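Noline Trail Pack 28: the day pack we take up every tower, lookout and cathedral staircase 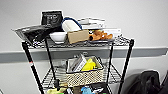 Anyone who has climbed a bell tower with a full-sized rucksack knows the feeling of scraping both walls at once. The Trail Pack 28 was drawn up for travellers who spend their holidays doing exactly that, and after two seasons with it we're still finding reasons to like it!

It's slim. The body stays narrow when it's full, so you can turn around on a spiral stair or squeeze through a turnstile without taking the thing off. The 28 litres run upwards, with a wide zip down the front panel so you can get to your jumper at the bottom without unpacking lunch on a stranger's foot.

There are 6 pockets. Our favourite is the flat one against your back, which takes a passport and a folded museum map (and stays shut on crowded trams). The two side pockets are stretchy and deep enough for a one-litre bottle, though tall bottles do lean a little.

At 728 grams it isn't the lightest pack in the range. The Pusach Feather weighs less, and if you only ever carry a rain jacket and a sandwich, get that one. The extra grams here go into the hip belt and the padded shoulder straps, and you'll be glad of them around mid-afternoon.

What it's like to use

We took it up the old signal tower at Fundov, 181 steps with no landing, and then along the clifftop path to the ferry. The back panel breathes well, even in December heat. The chest strap whistle is louder than you'd expect. One grumble: the light grey shows every mark, so pick the navy if you're fussy.

Rain cover is included and tucks into the base. It's a snug fit the first few times and then loosens up nicely.

Details

Capacity: 28 litres
Weight: 728 g
Outer: 100% recycled polyester
Back length: one size, adjustable harness
Colours: navy, light grey, eucalypt green
Laptop sleeve: no
Fits under most airline seats, but check your carrier's limits before you fly

Care

Sponge with cool water and mild soap, then hang it in the shade. Please don't machine wash it, as the coating will peel.

Goes well with

Nisbet packing cubes, small set
Noline 1 L bottle
Pusach sit mat, folding

Spare buckles and chest straps are available separately. Choose your colour at checkout.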